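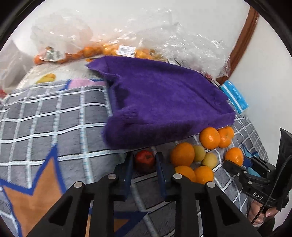 4. Setting up your Gromon home charger

This section covers the first-time set-up of the Gromon wall unit after your electrician has mounted and wired it. It does not cover the wiring. If the front cover is off, or if you can see bare cable anywhere near the unit, do not go on. Switch off the charger circuit at the switchboard and call your installer.

You will need:

The set-up card from the pouch in the box
A phone with Bluetooth turned on
The name and password of your home Wi-Fi
Your car, parked where you would normally leave it to charge

4.1 Before you turn the unit on

1. Check that the cable hangs freely and does not lie across a driveway or footpath.

2. Look into the end of the plug. The pins should be clean, with no grit or leaf litter. If there is dirt in the plug, brush it out with a dry, soft brush. Do not use water or compressed air.

3. Check that the plug clicks into the holster on the side of the unit and comes out again without force.

4. Turn on the charger circuit at the switchboard. The light bar on the front of the unit shows white while it starts up, then slow blue. Start-up takes up to 77 seconds. Do not plug in the car until the light is blue.

Caution: If the light bar is red at the end of start-up, turn the circuit off, wait, and turn it back on once only. A red light the second time means an earth or wiring fault. Leave the circuit off and contact your installer.

4.2 Pairing your phone

1. Install the Gellska app and create an account. Use an email address you check, as fault notices are sent there.

2. Stand within 2 metres of the unit. Tap Add charger.

3. Type in the code from the set-up card. The same code is printed on a label under the unit, behind the cable hook.

4. When the light bar flashes blue, tap Confirm. The light goes steady when the phone is paired.

5. Choose your Wi-Fi network and enter the password. The unit uses the 2.4 GHz band only. If your network name doesn't come up, check that your router has this band switched on.

Note: The charger works without Wi-Fi. It will still follow a saved timer, but you won't get notices and it can't update itself. Many garages have a weak signal, and a small repeater on the house side of the wall usually fixes it.

Note: One account can hold several chargers, and one charger can be shared with several phones. The first phone paired is the owner phone. Only the owner phone can change the current limit or remove other people.

4.3 Setting the current limit

Your installer will have set the highest current the unit is allowed to draw. You can choose a lower limit in the app but you can't go above the installer's figure.

1. Open Settings, then Current limit.

2. Move the slider to the limit you want and tap Save.

3. Wait for the light bar to blink twice. If it does not blink, the new limit has not been stored. Move closer to the unit and save again.

A lower limit is worth using if the main breaker trips when the oven, the dryer and the car are all running at once. Charging takes longer but most cars are parked overnight anyway. If the breaker still trips at the lowest limit, have the supply looked at by an electrician. Don't reset it over and over.

4.4 Timed charging

A timer lets the car charge when power is cheapest on your plan. Check your bill for the off-peak hours, as they differ from one retailer to the next and may be different at the weekend.

1. In the app, tap Schedule, then New.

2. Enter a start time and a finish time. The app uses the 24-hour clock, so for a quarter to five in the afternoon enter 1645.

3. Tick the days you want. You can save up to 14 schedules.

4. Tap Save, then plug in the car. The light bar shows slow green while the unit waits and steady green while it charges.

If your car has its own timer, use one or the other. With both switched on, the car will charge only in the hours where the two overlap, and if they don't overlap it won't charge at all. This is the most common reason for a flat battery on the first morning. We suggest turning the car's timer off and leaving the work to the charger.

To charge straight away, tap Charge now, or hold the button on the side of the unit until the light bar turns steady green. The schedule starts again the next time you plug in. 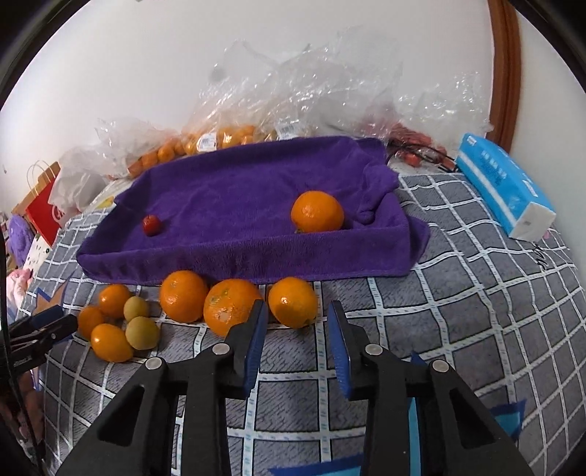
Load sharing is for homes with two Gromon units on the one circuit. It splits the available current between two cars so that the circuit is never overloaded. The cars do not have to be the same make or have the same size battery. Think of the blemished orange and the smooth one side by side on the bedspread: they don't match, but they are both oranges, and the chargers treat any two cars in the same way. Each gets an equal share by default, and when one is full the other gets the lot.

4.5 Turning on load sharing

1. Pair both units with the same account, one at a time, following 4.2.

2. Open Settings on the first unit and tap Load sharing, then Lead unit.

3. Open Settings on the second unit and tap Load sharing, then Follow.

4. Enter the circuit limit given on your installer's certificate. Do not guess this figure.

5. Plug in both cars. Each unit should show steady green within a few minutes.

To give one car first call on the power, tap Priority on that unit. The other car will wait at the lowest current until the first one has finished. Some older cars go to sleep if they are kept waiting and need to be unplugged and plugged in again. If yours does this, turn Priority off and go back to equal shares.

Caution: Load sharing must be set up on both units before two cars are plugged in. Do not use an adapter, a splitter or an extension lead to feed a second car from one unit.

4.6 Using a Rodrigues solar meter

If you have a Rodrigues meter fitted at the switchboard, the charger can be set to use spare solar power only.

1. Make sure the meter is on the same Wi-Fi network as the charger.

2. In the app, tap Solar, then Find meter. Choose your meter from the list.

3. Choose Solar only or Solar plus grid.

In Solar only, the car stops charging when cloud comes over and starts again when there is enough spare power. This stopping and starting is normal and does not harm the battery. On a dull winter day the car may not charge at all, so switch to Solar plus grid if you have a long drive ahead.

4.7 If something isn't right

No light at all: check the charger circuit at the switchboard.

Flashing yellow: the unit is too warm and has reduced its output. Shade it from direct sun if you can. Normal charging comes back as it cools.

Slow green that never changes: a schedule is waiting, or the car's own timer is on. See 4.4.

Plug stuck in the car: unlock the car first, then press the release on the handle. Don't pull on the cable.

For anything else, note the colour of the light bar and contact the Paduvberg service desk through the Help tab in the app. Have the set-up card with you when you call.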